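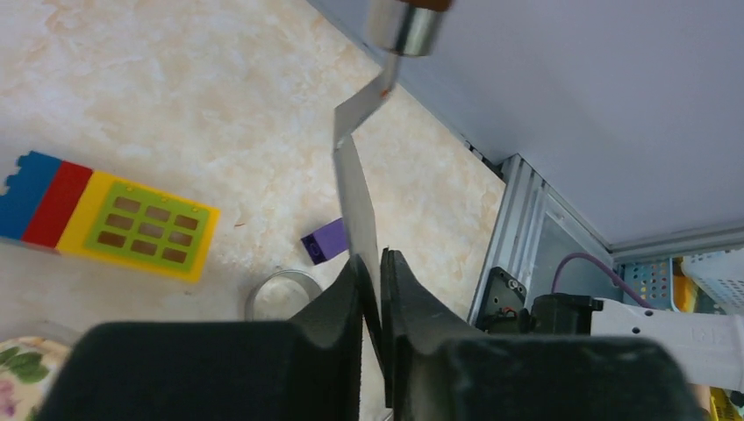 4.2 Colocação da touca de EEG Mustico

Antes de iniciar, confirme que o amplificador Coneck está desligado da rede elétrica e a funcionar a bateria.

1. Meça o perímetro craniano acima das sobrancelhas e escolha o tamanho na tabela 6.
2. Marque o vértex a meia distância entre o násion e o ínion.
3. Coloque a touca de frente para trás, alinhando o elétrodo Cz com a marca.
4. Aperte a fita submentoniana. Deve passar um dedo entre a fita e a pele.
5. Aplique gel condutor em cada elétrodo, começando pela referência e pela terra.
6. Aguarde cerca de 8 minutos e abra o menu Impedância no programa Stulov.

Nota: valores acima do limite surgem a vermelho. Acrescente gel e repita a leitura, no máximo 2 vezes. Se o canal continuar a vermelho, exclua-o do registo.

Atenção: não aplique a touca sobre feridas abertas ou suturas recentes. O excesso de gel pode formar pontes entre elétrodos vizinhos e falsear o sinal cortical.

O código de erro 1764 indica perda de contacto na referência. Volte ao passo 5.

Para toucas de substituição, contacte a assistência Nogueira e indique o número de série do amplificador.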